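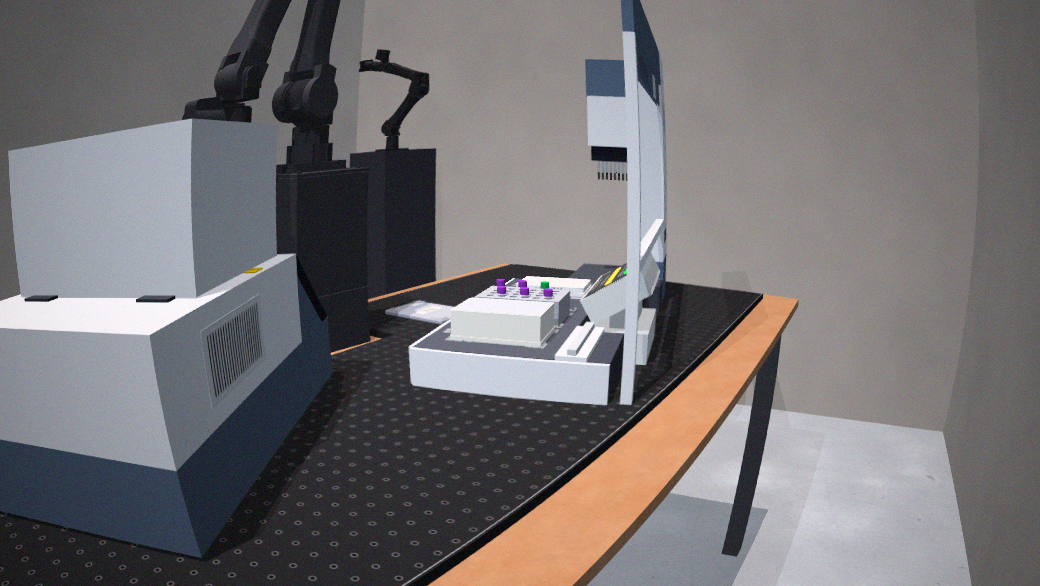
The Night Ferry to Pornmont

By the time Laurențiu Pană reached the wharf at Grument the last bus had already turned for home, and the whole harbour smelled of diesel and frying onions, and he thought it was the best smell in the world.

He had the tuba on his back. It weighed more than it had at the other end of the bus ride. The case was held shut with a luggage strap and a dressing-gown cord, and every time he stopped walking it kept going for a bit and took him along.

"That a body?" said the woman in the ticket booth.

"Tuba!"

"Return?"

"Just the one way. I'm playing at Pornmont tomorrow. The August regatta. I've never played a regatta before."

She looked at him through the glass for a while, then slid the ticket under. It was number 221. He put it in his shirt pocket and buttoned the pocket and patted it, and then unbuttoned it to make sure it was really there.

The ferry was called the Kingi and she was glorious. She was short and fat and painted the green of old school lockers, with rust coming through in long brown tears below the portholes, and she had one funnel with a dent in it as though somebody had once leaned a bigger ship against her. Laurențiu stood on the wharf with his mouth open. He had grown up in Ralutley, four hours inland, where the biggest boat was a tinnie on the council dam, and he was thirty-six years old and about to sleep on the sea.

A deckhand in footy shorts waved him up the ramp. "You can leave that with the freight, mate."

"Could it come in with me?"

"It'll be right in the freight."

"I'd worry about it, though."

The deckhand considered this. "Fair enough," he said, and took the other end.

They got it up two flights of stairs and wedged it into a corner of the saloon beside the pie warmer. There were only a few other passengers. A man with a kelpie asleep across his boots. Two girls in matching netball jackets sharing a bucket of chips. An old woman in a good navy coat, sitting very straight with her handbag on her knees, staring out the window at nothing but the car park.

The engines started. You felt it first in your teeth! The spoons in the tea urn tray began to chatter, the kelpie lifted one ear, and the lights of Grument slid sideways past the glass, the pub and the fish co-op and the long string of yellow bulbs on the breakwater, and then it was dark out there and the floor began to lean.

Laurențiu went straight out on deck. He went to the front, and then to the back, and then to the front again. It was freezing. The wind got up his sleeves and down his collar and met in the middle. Behind the boat the water went white and then green and then black, over and over, and he watched it until his eyes streamed. He thought of ringing his brother and telling him about it, but it was past ten and his brother milked at four, so he told it to himself instead, under his breath, so he would have it in the right order later.

When he came back in, the old woman in the navy coat was looking at the tuba.

"Is that a B flat?" she said.

He nearly fell over the kelpie. "E flat! It's an E flat. Do you play?"

"My husband did. The B flat. In the town band at Pornmont, until they wouldn't have him any more."

"What happened?"

"He died," she said. "I don't think it would have stopped him, but they were quite firm."

Laurențiu didn't know what his face ought to do. Then he saw the corner of her mouth, and he laughed so loudly that one of the netball girls dropped a chip.

He bought them both a cup of tea. The man at the urn charged him five dollars for the pair and threw in a lamington which had been under the plastic dome for some time. They broke it in half. She told him about the band, how they used to march the length of the esplanade on regatta morning with the wind against them, and how her husband always took the corner at the bakery too wide and had once gone clean through the side of the scouts' cake stall and out the other end, still playing. She told him there used to be 175 steps up to the rotunda before they put the road in, and that he had carried the thing up every one of them, every year, and complained at the bottom and again at the top but never in between.

"He said you couldn't complain on the way," she said. "You needed the air."

"That's true," said Laurențiu. "That's completely true, you do!"

The sea was getting up. The tea had begun to walk across the table by itself, and the man with the kelpie had gone a bad colour and was holding the dog's collar as if it were a railing. One by one the passengers stretched out on the vinyl benches with their coats over them. Somebody turned off half the lights.

"What are you playing?" asked the old woman. She hadn't lain down.

"The usual. Marches. A waltz. And there's a slow one in the second half, an old thing, the bandmaster sent me the part in the post. It hasn't got a title on it, only a number, 721. It must have come out of a library. I've got eight bars by myself in the middle." He could feel himself going red. "I've never had eight bars by myself. They're usually a bit careful with us."

"Hum it," she said.

So he hummed it, low down, with one hand beating time on his knee. It started like somebody coming down a staircase in the dark, feeling for each step, and then at the bottom it turned around and looked up. He'd practised it in the machinery shed at Ralutley for six weeks. He'd practised it to the header and the ute and to an audience of galahs. He knew it so well that he had stopped hearing it, and now with the engine going underneath he heard it again, and it was so beautiful that he lost his place.

The old woman picked it up where he'd dropped it. Her voice was thin and dead in tune. She hummed the last three bars and the turn at the end, which he had been playing short, and she held it, and held it, and let it go.

The spoons rattled in the tray.

"He always ran out of puff there," she said. "You want to breathe after the G. Not before it. Everyone breathes before it."

"After the G," said Laurențiu.

"Sneak it. They won't see."

He got out the part, unfolded it on the table between the cups, and made a tiny tick in pencil. As he did it he noticed for the first time another mark beneath, in the same place, rubbed out so long ago that it had gone shiny. He tilted the page to the light. There was a second tick, and beside it, in small cross capitals, the word AIR.

He turned the page around and slid it over to her.

She took her glasses out of the handbag and put them on and read it. She read it for much longer than it took. Then she laid one finger on the word, very lightly, the way you'd touch a cake to see if it was done.

"Well, look at you," she said.

Later she slept, sitting up, with her head against the window and Laurențiu's spare jumper folded behind it. He didn't sleep at all. He couldn't have, there was too much going on! He went out on deck at two and again at three, and at half past four he saw the light at Pornmont, a pinprick, there and gone and there. The deckhand in the footy shorts was leaning on the rail with a mug.

"You been up all night?"

"Have you seen that?" said Laurențiu, pointing.

The deckhand looked at the light he had seen on every crossing for eleven years. "Yeah," he said. "She's a good one."

They came in past the moored boats with the sky going pink behind the hill. There was bunting up already, flapping on the sailing club and all along the esplanade, and a ute was backing down the ramp with a stack of trestle tables in the tray. Laurențiu could see the bakery. He could see the corner.

The old woman buttoned her coat to the neck and watched him get the strap over his shoulder.

"What time do you march?" she said.

"Nine."

"I'll stand by the cake stall, then," she said, and took hold of the other end.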